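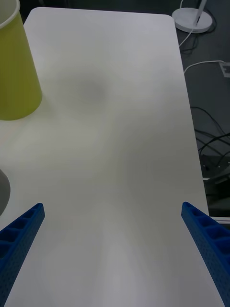
Figure 3. Right wrist view with the gripper open over the table. The policy receives this stream with no cropping and no masking of the floor.

4.2 Collecting the demonstrations

All demonstrations for the tabletop portion of the Mundidham set were teleoperated at our Uvus site, on a single white table, by operators who had been promised that the work would be interesting. We collected 400 episodes over the winter. Each begins with both arms at their start pose and the fingers open, and ends when the operator presses the foot pedal, or when the operator forgets the pedal and says something unprintable, in which case the episode is trimmed by hand.

The object set is deliberately humble. Paper cups and a drink bottle cost very little, are sold everywhere, and can be replaced at lunch when somebody crushes one. An early pilot used machined aluminium cylinders, which gave lovely trajectories and taught the policy nothing of use about objects that squash. Geerts, our logging package, records the wrist views and one fixed view along with joint positions and gripper width. Operators were asked to vary the approach direction between episodes. Left to themselves they settled on a favourite within the hour and defended it with some vigour.

We put a cross on top of the bottle cap so that annotators could locate its centre when labelling the moment of contact.
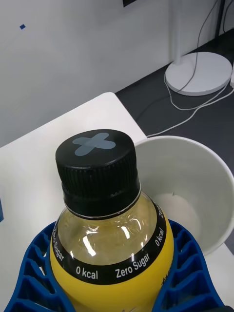 Grasps were labelled as stable if the bottle stayed within the fingers for the rest of the episode, and as marginal if it rotated noticeably before the lift. The compliant fingers forgive a great deal, to the point that some of our worst approaches still produced a respectable grasp. We kept these. A data set made up only of tidy approaches had, in the pilot, produced a policy that behaved beautifully until it was 8 mm off target and then had no idea what to do with itself. Recovery behaviour has to come from somewhere, and our operators supplied it without being asked.

Of the 400 episodes, 70 were set aside for evaluation and never shown to the policy. A further five were discarded outright after Geerts wrote the left and right wrist streams to each other's folders, an error that survived two code reviews and was spotted by an operator eating a sandwich.

Object positions were drawn from a printed list before each episode. We had intended to use random placement by hand, but people asked to put a cup somewhere random will put it a comfortable distance from the last place they put it. The list fixed this, at some cost to morale. Lighting and floor clutter were left alone. Allwood, the baseline we compare against in Section 5, was trained with a plain backdrop, and we wanted to know how much of its reported accuracy depended on that courtesy. More than one author would have preferred not to find out.

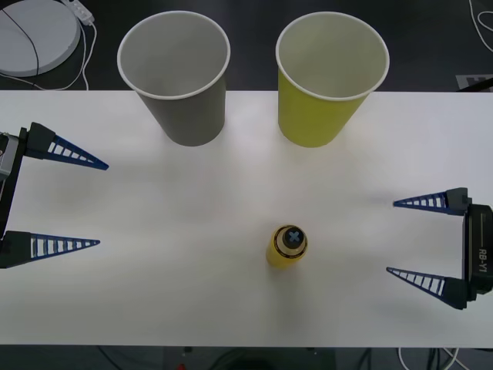
4.3 Annotation and quality control

Each episode was labelled by two annotators working separately, using the fixed view first and the wrist views only where the fixed view left doubt. Disagreements on the contact frame were settled by taking the earlier of the two. Disagreements on whether a grasp was marginal went to a third annotator, whose decision was final and seldom popular.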